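영상서사론 7주차 강의노트
연속극의 마지막 회: 종결 방식과 시청자의 기대

2022년 12월 18일 수정본

지난주에 나눠 준 「Wetholm」 1회 대본은 계속 씁니다. 기말 과제에서도 인용하므로 버리지 마세요.

1. 마지막 회가 맡는 일

연속극의 마지막 회는 그 회의 사건만 끝내는 것이 아니라 앞선 시즌에서 벌여 놓은 줄거리를 정리해야 한다. 이 수업에서는 종결을 3가지로 나눈다.

닫힌 종결: 주요 줄거리가 모두 매듭지어진다. 결혼, 귀향, 상속, 장례가 자주 쓰인다.
열린 종결: 중심 질문 하나를 남겨 둔다. 남은 질문이 무엇인지 시청자가 알아야 성립한다. 모르면 그냥 미완성이다.
순환 종결: 첫 회의 상황이나 대사를 되풀이한다. 인물이 달라졌다는 점을 같은 장소에서 확인시킨다.

실제 작품은 대개 섞여 있다. 「Wetholm」은 가족 줄거리는 닫고 공장 줄거리는 열어 둔 경우다.

2. 사례: 「Carska」 최종회

6시즌 동안 방영된 시대극. 최종회는 80분 편성으로, 평소 회차보다 길다. 늘어난 시간은 대부분 조연들의 줄거리에 쓰였다. 하녀장의 퇴직, 의사의 이사, 막내의 시험 결과가 차례로 나오고, 중심인물인 자매의 화해는 후반부에 가서야 다뤄진다.

확인할 점은 정보의 순서다. 자매가 화해하기 전에 시청자는 편지의 내용을 이미 알고 있다. 따라서 긴장은 '무슨 내용인가'에서 나오지 않고 '언제 읽는가'에서 나온다. 5주차에 다룬 서스펜스와 놀람의 구분을 다시 볼 것.

조연 줄거리를 한 장면씩 끝내는 방식은 흔히 '점호'라고 부른다. 장점은 빠짐이 없다는 것이고, 단점은 장면 사이의 인과가 약해진다는 것이다. 「Carska」는 저녁 식사 장면 하나에 여러 인물을 모아 이 문제를 줄였다.

3. 사례: 「Riresari」 최종회

방영 당시 반응이 갈렸다. 주인공이 역에서 기차를 타는지 안 타는지 보여 주지 않고 끝난다. 제작사 Tsuchiya는 이듬해 9월에 짧은 특별편을 냈지만 이 질문에는 답하지 않았다.

토론에서는 좋다, 싫다로 끝내지 말고 열린 종결이 준비되어 있었는지를 근거로 말할 것. 역 장면은 2시즌과 4시즌에도 나온다. 두 번 모두 주인공은 기차를 보내고 돌아선다.

4. 과제

본인이 끝까지 본 연속극 한 편을 골라 최종회의 종결 방식을 분석한다. A4 3쪽 이내. 줄거리 요약은 반쪽을 넘기지 않는다. 수업에서 다룬 작품은 고를 수 없다. 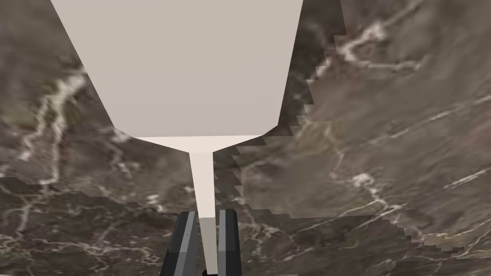
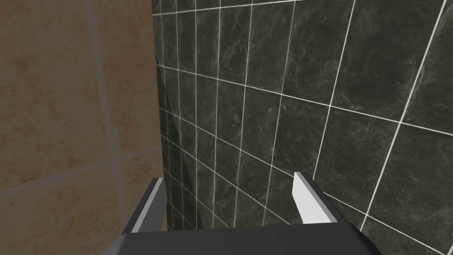
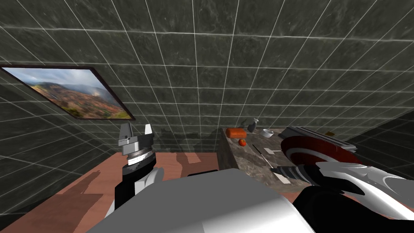 강의 게시판에 올라온 수강생 의견에 따르면, 「Riresari」의 마지막은 열린 종결보다 순환 종결에 가깝다고 한다. 역 장면이 이미 두 번 나왔으니 시청자는 주인공이 이번에도 돌아설 것으로 짐작하게 되고, 그렇다면 남은 질문도 사실상 답이 정해져 있다는 것이다. 다만 마지막 장면에서만 주인공이 표를 쥐고 있다는 점은 자기도 설명하지 못하겠다고 덧붙였다.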